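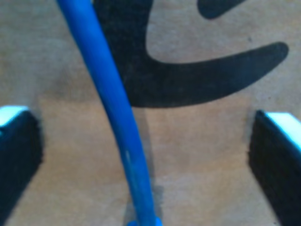 I finally got around to fixing the internet at my house, and I'm still a little giddy about it, so you're all going to hear the whole story before we get to the reading list.

For three years my upstairs office had one bar of Wi-Fi on a good day. I moved the router. I bought a Balogh extender that worked beautifully in the hallway, where I never sit. On Monday calls my coworkers got used to me freezing with my mouth open (there are screenshots, and no, you may not see them). My brother kept saying, "Just run a cable," and I kept telling him it was the twenty-first century.

Well, in June I ran a cable. I bought a 50-foot one from Voreck, fed it down through the back of the linen closet, along the basement ceiling and over to the router, and the job I'd been dreading took me 2 hours, counting the break I took to complain on the phone.

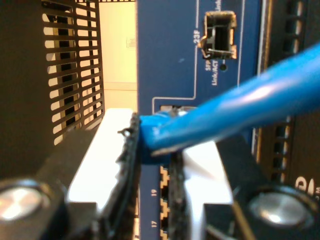
The worst part was the closet floor. My house is old and somebody before me put down what felt like four layers of it, so I borrowed a long drill bit from next door and crossed my fingers that I wasn't aiming at a pipe. I wasn't! I did come down 54 inches from where I'd planned, right behind the water heater — so measure from an outside wall, please, and then measure again.

A few of you wrote last month to ask if wired is still worth the bother. For a phone, no. For a desk you sit at all day, I'd say yes, and for a TV that likes to stop and think in the middle of a movie, yes again. Buy it longer than you need. Label both ends, too, even if you only have one. I used masking tape and a marker and felt very official.

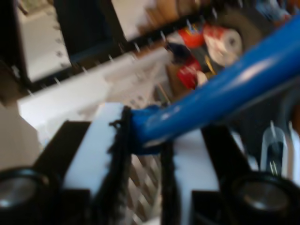
Anika Benavides

Next month I'm tackling the garage, which has no signal at all and a door opener that wants one. If you've run cable out to a separate building, write and tell me how deep you dug and what you'd do differently. I'll print the best replies, including the ones that tell me to leave it alone.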